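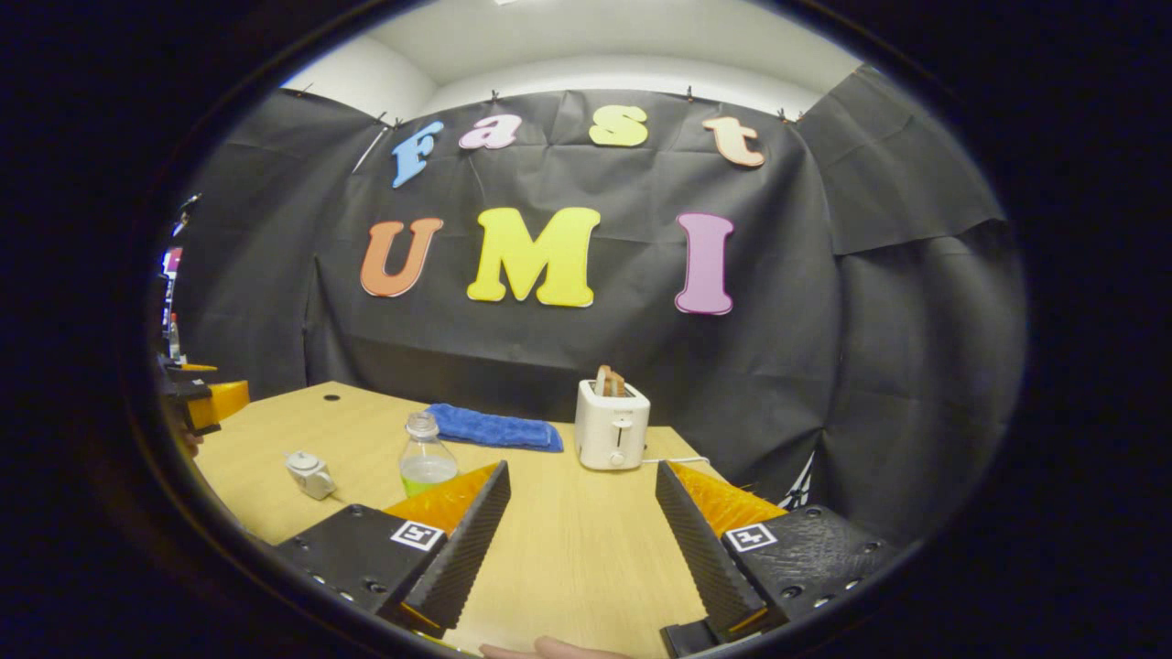
I'd been trying to pin Nataša Babić down since November, and when we finally spoke it was on a Sunday, with her mouth full of toast. "Sorry, sorry, carry on," she said, and then didn't let me ask anything for a good ten minutes, because she wanted to tell me about a swim she'd had that morning in water she described as "like being slapped by a fish".

Nataša runs Plesten, the little cold water club that some of you will have seen down at the Yule end of the reservoir, shrieking. It started with four people and a flask. There are 155 on the list now, though she says if they all turned up at once she'd go home. "On a normal morning it's 27 or so. In the rain it's more, don't ask me why. I think people feel they're already halfway there."

I wanted to know how she got into it, expecting a grand story (there usually is one with swimmers, isn't there?). She grew up a long way from any water and didn't learn to swim until she was a grown woman with a mortgage. "My daughter had lessons and I sat on the side in those horrible blue shoe covers. I got so bored I signed up. I was in with the under-nines. A boy called me 'the big lady' the whole term and I've never been so determined about anything in my life."

The pool closed for repairs the following spring and the lake was the only thing left. She hated it. She says she got out after a minute, swore at her husband, drove home with the heater on full and was back two days later. "I can't explain it and I don't trust people who can. They start talking about their nervous system. I just felt cheerful! I went and cleaned the oven."

We got on to kit, which is where I'd hoped to pick up some tips, having bought a pair of neoprene socks that make me walk like a duck. She's quite stern on this. Everyone arrives with too much, she says, and most of it is for standing about in the car park. A bright hat, a tow float, something warm with no buttons. "You can't do buttons afterwards. Your hands are just two bits of ham. I've had grown men ask me to zip them up." Her own changing robe is a Gredetti that she got second-hand and it has a burn on the sleeve from somebody's camping stove. She won't replace it.

And the cake? I'd heard about the cake. "Oh, the cake is out of control." It began as a packet of ginger biscuits and has become a sort of silent contest, with tins. Somebody brought a trifle once. She had to ask them all to stop bringing things that needed bowls.

She's more serious on safety, and went quiet for a moment before she talked about it. New people do a chat with her first, on dry land, and they get in slowly and get out while they still feel fine. She has sent people home for turning up hungover, including a friend, who didn't speak to her for weeks. "I'd do it again. She came back in the end. She brought a lemon drizzle, so I think that was the apology."

The thing she really wanted to tell me about was Futeo, the lake crossing they're planning for next summer. It's a slow, sociable swim with boats alongside, and the entries closed at 176, a good few of them from other clubs. She has been doing the paperwork at the kitchen table in the evenings and says she now knows more about portable toilets than any woman should. Will she be swimming it herself? Long pause, more toast. "They want me on the bank with a clipboard. I've told them I'm going in. Someone else can hold the clipboard."

I asked if I could come along one morning to try it, duck socks and all. She said yes, bring a hat and get there for seven, and if I was late they'd be in already and I'd have to do the walk down the jetty on my own with everybody watching. I've set two alarms.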